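Blog > Writing life > Grumbles

Do I have to know what my character had for breakfast?

I have now filled out the character questionnaire. All of it. It came free with a writing course I didn't finish, from an outfit called Drestell, and it wants to know my main character's blood type, her first pet, her opinion on olives, and what she would save from a fire. There are more than 30 pages if you print it, and I did print it, so that's on me.

Her name is Jodine. She runs a failing ferry service in a made-up town called Trimgate, and before the questionnaire I thought I knew her fairly well. I knew how she talked to people she owed money to. I knew she would lie to her sister about the boat. After three evenings of filling in boxes, I knew she was allergic to penicillin and had once been to Ohio, and I could not write a line of dialogue for her. She had gone stiff on me. Every time she opened her mouth I could hear her checking the form.

I brought this up with Anel Buthelezi, who has been reading my drafts since we were both writing terrible poems in college. Anel swears by the questionnaires. She did one for every person in her last book, including a bus driver who appears on a single page. Her argument is that the reader can feel it when the writer knows more than is on the page, the iceberg thing. I've heard this so many times I'd stopped asking if I believed it.

I'm not sure I do. I asked her what the bus driver had for breakfast and she couldn't remember. She said that wasn't the point. Well, what was it, then? If the knowledge is supposed to be sitting under the surface holding the book up, it seems fair to expect it to still be there a year later.

My suspicion is that the forms are popular for the same reason color-coded index cards are popular. You can do them when you're tired. At the end of the night you have something to show, and it has the feel of work. I wrote 3,042 words about Jodine's childhood in answer to section 4, which is longer than any chapter I have of the real novel. Not one sentence of it was usable. There was a grandmother in there I liked for about a paragraph.

I will give the other side its due. One question did help. It asked what the character would never apologize for, and I sat there for a long time with my coffee and then wrote half a page that turned into the argument on the dock. That scene is the best thing in the draft so far. Anel has been very gracious about this, meaning she has mentioned it in every email.

But one good question doesn't need a questionnaire wrapped around it. I could have gotten there by putting Jodine on the dock with her sister and seeing who started yelling. That's how I found out about the boat in the first place. I didn't plan that lie – she told it, in the middle of a page about something else, and I had to go back and make the rest of the book agree with her.

The course people would say I "discovered it organically." I would say I had no idea what I was doing and it happened to be a decent day. I have read a lot of interviews where novelists say their characters come to life and start giving orders, and I don't buy that either. Mine have never ordered me to do anything. If they did I'd like them to take a look at the middle of the book, where everyone stands around in a parking lot for 9 pages waiting for a phone call.

So the questionnaire has gone in the recycling, apart from that half page. I'm starting over on the villain, a harbor inspector called Nkuna, and this time I've decided to know almost nothing about him. He is polite, he keeps turning up early, and he wants the ferry license. I don't know if he likes olives. If he turns out flat as a plate I'll report back, and Anel can have a whole post to gloat in.

Meanwhile I have the parking lot to deal with. Cutting it would mean moving the phone call to the boat, and there's no signal on the boat, because I made a big fuss about that in chapter two. I could give somebody a radio. I don't know anything about radios.

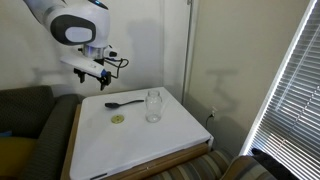 What I'm reading this month

A fat secondhand family saga with the last few pages missing, which I didn't notice until I was too far in to quit. I've also gone back to a writing manual I hated in college, to see if I still hate it. So far, yes, though the chapter on endings is better than I remembered. If you have a novel with a good unpleasant official in it, leave the title in the comments. I'd like to see how other people handle a man with a clipboard.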